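Out and about: our afternoon at Ketilia's open day

I'd been promising you a report on this one since December, so sorry for the wait! Ketilia opened up its workshop in Tridumside on February 25, 2019, and I went along with a notebook, a flask and very low expectations of the parking (it was worse).

What I wanted to see was the table where they gather the material their robots learn from. Everything is done with grippers you hold in your hand, so people do the moving and the camera records what it looks like. They call the job Torvik, and on the day it was all kitchen things: a food container with a blue lid, a little white shelf, and a lot of patience. 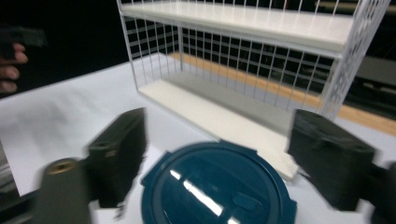
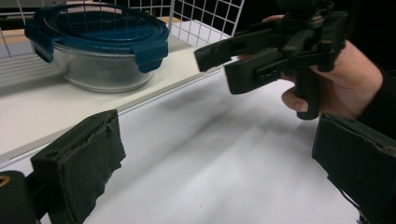 I had a go myself and I was dreadful! Your hand knows perfectly well how to pick up a tub, and then you put a tool between you and the tub and it forgets the lot. It took me 4 tries to get hold of mine, and I still set it down crooked. The chap next to me managed it in 2 and was far too pleased with himself.

The sheet on the wall said they'd recorded 673 goes so far, with 136 thrown out for one reason or another. I asked if mine would be kept and got a very kind smile.

Afterwards there was soup, and a short talk about their Gramby site, which does the same sort of thing with laundry. I'd love to get a group of us over there. If you fancy it, drop me a line and tell me whether you can drive, as the bus only goes as far as the roundabout.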